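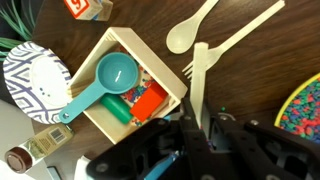

Okay, equipment budget season at Clirkbridge, and I get to write the robot section this year! I've been looking forward to it since January. My main argument is that the arm is the easy line and the tabletop is the hard one. A cream-colored knife held up between the fingers, a teal scoop resting across a wooden box, tiny beads all over the bottom of that box — every one of those asks something different of the hardware, and every one belongs in the spreadsheet somewhere. Thread on how I'm planning it, for anyone else staring at a blank budget form.

---

Background for new followers: we're a small teaching lab. We want to add a second station for everyday handling tasks (scooping, sorting, setting a place at a table, that kind of thing). I have $3,876 for everything that isn't the arm. The arm comes out of a different pot and I'm not allowed to touch that pot, which has made me weirdly creative.

---

First thing I did was write the tasks down before opening a single catalog. I can't recommend this enough. Last time we did it the other way around and bought a gripper because it looked fantastic, and then spent a whole term choosing objects that suited the gripper.

---

My task list is in plain sentences. "Pick up a fork from a flat table." "Move beads from a bowl to a box with a scoop." "Take a block out of a box that has other stuff in it." No specs at all. The specs came second, and they came much faster once the sentences were there.

---

Take the fork. It's thin and it lies flat, so the fingertips have to get down very close to the table. That one sentence gave me three questions for suppliers: how thick are the fingertips, how far do they open, and can I swap them without sending the whole unit back?

---

Beads are my favorite. I love beads. They're cheap and bright, they pour, they give you a really honest look at how steady a scoop is. They also go everywhere, and I mean everywhere. If you plan to use them, plan for trays with a lip and a hand vacuum, and ask what the joints and linkages look like up close before you sign.

---

I asked Bortolotti about exactly that. Do you have a cover for the linkage? They do! It's a separate part and it isn't on the main quote, so I would have missed it completely. Ask about covers, friends.

---

Fingertips next. I was going to budget for one spare pair. Manuela Farina runs the station we already have and she laughed at me pretty hard. Her view is that fingertips are a supply, like paper, and should sit in the supplies line with a yearly amount next to them. I moved them. She was right and the form looks better for it.

---

Fingertips plus covers came to $382 on the Bortolotti quote. I'd put them down for a lot less in my first draft. Much happier finding that out on a spreadsheet than halfway through the year.

---

Wrist cameras! Please budget for the mount and the cable as well as the camera. The cable especially. It has to bend every time the wrist turns, and the short one that comes in the box may suit a desk far better than an arm.

---

Also with wrist cameras: part of your view is going to be gripper. A good big part along the bottom, depending on the mount. So when you compare cameras, ask to see pictures taken from the mount you'd be buying, with the fingers in place. Forkico sent me some within a day, which moved them right up my list.

---

Somebody asked whether we should get a second, fixed camera too. Yes, I think so, if you can. I have it as an optional line. If the total comes in high it's the first thing to go, and I've written that on the form so I don't have to argue with myself later.

---

Now the part I enjoy most, the tabletop stuff. I have a line called "objects" and I will defend it to anyone. Toy blocks, cups, plates, bowls, plastic cutlery, measuring scoops, small jars and bottles, a few boxes, more beads than seems reasonable.

---

It's $96. That's the whole line! It's the smallest number on the page and it decides more about what students learn than anything else I'm buying. A patterned plate and a plain plate cost nearly the same, so get both.

---

Tips for the objects line:

- Buy duplicates of anything you like. Shops change their stock and you'll never find that exact scoop again.
- Get things with handles and things without.
- Get a few different heights of box. A shallow one and a deep one feel like two different tasks.
- Put the storage bins in the same order.

---

And clutter! Leave room for clutter. A tidy table with one block in the middle is lovely for day one. By the second week you want a jar lying on its side, cutlery off to one corner, something leafy hanging into the view. We've never had to buy much of that, people just bring it in from home.

---

Tables. I priced a proper workbench and then went and measured the tables we own. We're using one we own. The money went to clamps and a better power strip, and I feel great about it.

---

One thing on tables though: check the surface under your lights before you commit. A dark wood grain and a pale gray top can look very different to a camera. We carried a lamp from room to room on a Saturday and tried it on everything with four legs. Good fun. Highly recommend bringing snacks.

---

Suppliers, since people always ask. I got quotes from Nodania, Bortolotti and Forkico. All three were friendly and all three laid out their quotes in completely different ways, so I retyped everything into one sheet with my own headings. Boring for an hour, and then suddenly you can see which one leaves out shipping.

---

(It was Nodania. They added it the same afternoon once I asked, no fuss.)

---

My headings, if you want to steal them:

- Gripper
- Fingertips and covers
- Camera, mount, cable
- Table, clamps, power
- Objects and storage
- Shipping
- Repairs
- Training time

---

Repairs is the line that gets cut in meetings, so I gave it a sentence of its own. "Pays for one broken part without stopping the class." Zdeňka Hrubý reads all our forms before they go upstairs, and she told me it was the first repairs line she'd understood without having to call someone. I nearly printed her email and framed it.

---

Training time isn't money on our form but I list it anyway. Somebody has to learn the new gripper. We're setting aside 3 full mornings, with nothing else booked, and the students are invited to the last one. The robot will be slow and everyone will want a turn.

---

A question I got by DM: why not wait and buy everything together next year, when the total might be bigger? I thought about it. But I'd like a year of real notes on what wears out and what we never use, and I can only get those notes by running the thing. If next year's form is better, it'll be thanks to this one.

---

Another one: do I need a fancy gripper for this? For our list, no. Two fingers will take us a long way. I'd look at something fancier if the list had a lot of soft or floppy things on it, and ours has one line about picking up a napkin. I kept the napkin in. I really want to see students try the napkin.

---

What I'm still unsure about: lights. I have a lamp on each side written in, and Manuela thinks overhead would be kinder to the wrist view. We're going to test both before I fill in that row. If you've compared them at a table like ours, please reply, I'd love to hear it.

---

Also unsure about how to label the bead tubs. By color? Mixed? I like mixed, they look wonderful, but sorting tasks need them separate at the start and I don't want to be the one sorting them at six in the evening. Probably both kinds of tub. Adding another tub to the sheet as I type.

---

Form goes to Zdeňka next, then up. I'll post the blank version of the spreadsheet once she's been through it with her red pen. Send me your object lists in the meantime — especially anything with an odd handle!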